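1/ OK, I have been baking croissants at home since April and I need to talk about lamination, because it has taken over my weekends and I have never been happier about flour.

2/ Quick background: I learned from Chenxi Yao, who runs the Saturday bread table at the Walwood market. She told me to stop watching videos and just make the same dough every week until my hands got bored. My hands are not bored yet!!

3/ The first thing that changed everything was butter temperature. I used to pull it straight from the fridge and it would crack into little shards the second I rolled it. Now I let it sit until it bends like a leather belt. Bends, no snapping. Then it goes in the dough.

4/ Second thing: folds. I did 6 once, thinking more folds = more layers = more joy. Nope. The layers got so thin they melted together and I got a very nice dinner roll. I do 3 letter folds now and the inside opens up like a honeycomb.

5/ Third thing, and I will fight for this one: resting. Thirty minutes in the fridge between folds, minimum. If the dough springs back when you roll it, put it away and go do the dishes. It wants a nap.

6/ Pastry o'clock.
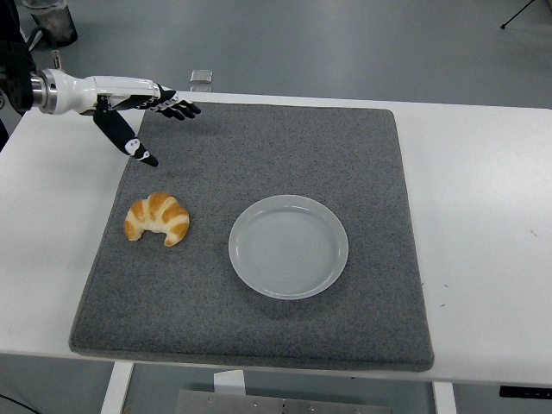
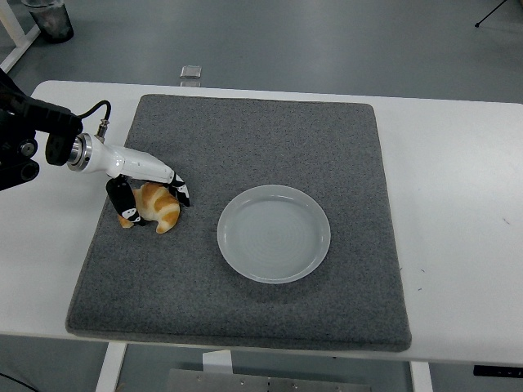 7/ Got this one in my replies a lot: can you freeze croissants before baking them?

You can, and I'd do it right after shaping, before the final proof. Freeze them on a tray until hard, then bag them. The night before, set them out on a lined pan, loosely covered, in a cool room. They should be puffy and wobbly by breakfast.

8/ Speaking of wobbly, that's the test I trust most. Give the pan a gentle shake. If they jiggle like Jell-O, they're ready for the oven. If they sit there like rocks, wait. I once waited 4 hours in a cold kitchen and it was worth every minute (I read half a novel).

9/ Flour talk! Yulan Guo over in Cirnevstead swears by plain bread flour. I go half bread, half all-purpose, as it rolls out easier and I have weak arms. We mailed each other a box of croissants to settle it. Hers were taller. Mine were more tender. We are both insufferable about this now.

10/ Egg wash: one egg, a splash of milk, a pinch of salt, brushed on with a light hand. Keep it off the cut edges or it glues the layers shut. I learned that on a batch I'd promised to my sister's whole office. They were very kind.

11/ Next weekend I'm trying pain au chocolat, and after that something with almond cream. If you have a filling that doesn't leak all over the pan, please tell me!! I have butter softening as I type this and I have to go roll.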